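Tilter: media bias labels for broadcast opinion segments

Version 3, maintained by the Mavari media desk

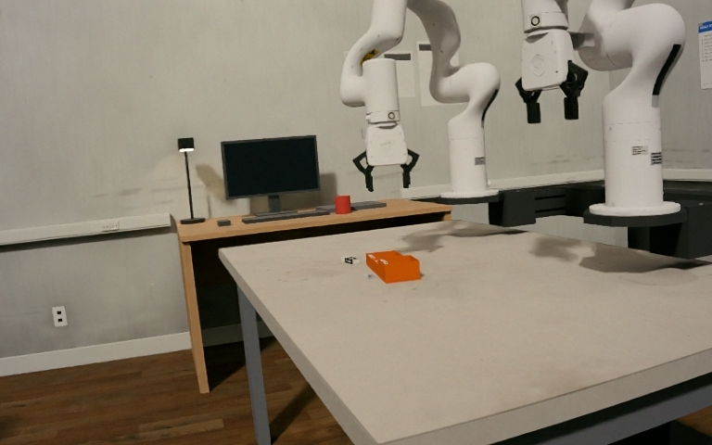
Tilter is a set of 1,433 transcript excerpts from radio and television opinion segments, each labeled for political slant. The excerpts come from 26 programs carried in the Korthorpe region. News bulletins and paid advertising were left out.

Files
segments.csv - one row per excerpt
programs.csv - station, time slot and format
guide.txt - instructions given to the labelers

Fields in segments.csv
id, program_id, speaker_role (host, guest, caller), text, slant, target, split

Slant runs from -2 to 2. Zero means no slant found, and blank means the labelers could not agree. Excerpts are capped at 500 words. No program supplies fewer than 40.

Known problems
Morning shows are overrepresented. Callers are labeled less consistently than hosts. Sarcasm was scored by intended meaning, so word-based models do badly on it.

Do not use the scores to rank individual hosts.

Changes
June - duplicate excerpts removed, target field added
Earlier versions used the Varghese scale and cannot be compared with this one.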